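Rurosero Brotholm 490 Exhaust and Seat Kit

The Brotholm 490 is a custom kit for owners who want to change the character of their twin-cylinder motorcycle without cutting the original frame. It was drawn by Jirayu Sriwong and it is built in our workshop in Clidisside.

The kit contains the two-into-one exhaust, the short seat with steel base, the rear light holder and all bolts. The complete set weighs 11 kg. With the standard air filter the engine gives 66 hp, and a new map for the injection is necessary. We send the map by e-mail after we receive the number of your engine.

Mounting takes more than four hours for one person with normal tools. Please do not tighten the front clamps before the silencer is hanging in its rubber, otherwise the pipe will stay under tension and can crack later.

Seat covers are sewn by Nilsuwan and can be ordered in black, brown or dark green. Other colors are possible on request, but the waiting time becomes longer. Orders which arrive before July are delivered the same summer.

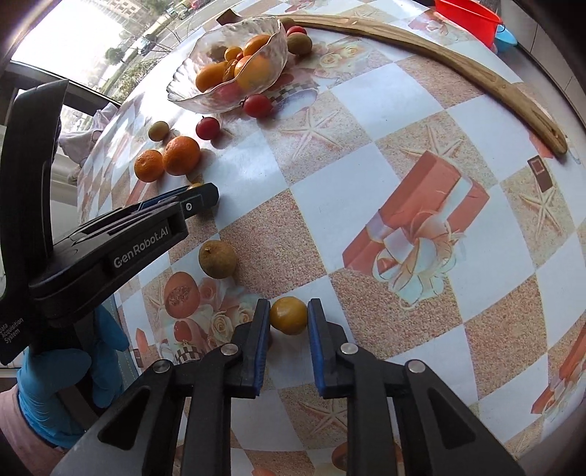 Custom Parts / Exhausts and Seats

Delivery: in one box, insured, with signature.
Warranty: two years on welds and brackets. The color of the pipe will change with heat and this is not covered.
Returns: only unmounted parts, in the original box.

For the older model with carburetors, please write to us before you order. The lower bracket is different and we must make it separately.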